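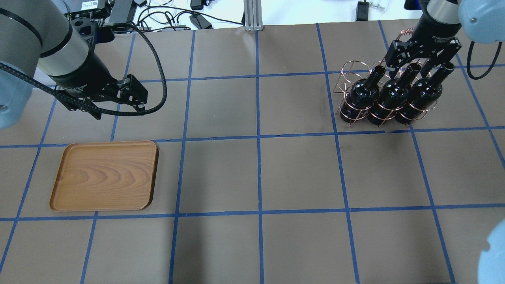 Two-arm station with taped grid, wooden tray and bottle rack.

Setting Up the Grid Table for the Tray and Bottle Exercise

Prekeck Robotics Program, student procedures
Prepared by Nestor Yap. Revised Nov 4, 2018.

This procedure applies to all student teams using the two-arm station for the Avside unit. Teams must complete the setup before requesting sign-off, and must repeat it whenever the paper is replaced.

Before you start

Both arms must be parked and the stop button pressed in. You will need brown paper, blue painter's tape, a tape measure, a pencil, the wooden tray and the wire rack with its bottles.

1. Cover the table

Roll the paper across the full tabletop and smooth it from the centre outward. Tape the edges down underneath. Wrinkles may catch a gripper finger during a low approach, so replace any sheet that will not lie flat.

2. Mark the grid

Mark the line positions in pencil along each edge, then lay the tape — vertical lines first, horizontal lines second. Press each strip down along its whole length. The cells should be close to square. They are used to record where an object was placed, and small differences in size do not affect marking.

3. Place the objects

Set the tray flat inside a single cell, clear of the tape. The rack may cross a line, provided most of it rests within one cell. Lay the bottles in the rack with the necks pointing up and toward the far edge. A compartment may be left empty. Write the cell for each object in the team logbook.

4. Check the arms

Release the stop button and bring each arm over the table at the slowest speed setting, with the gripper open. Stop above the objects. Look at the cables on both sides and confirm that they hang freely and will not snag on the rack. One team member operates the arms while the other keeps a hand at the stop button.

5. Request sign-off

Ask the supervisor to inspect the station and initial the logbook. Teams moving on to the Heffernan unit in June will use the same layout — keep your cell records.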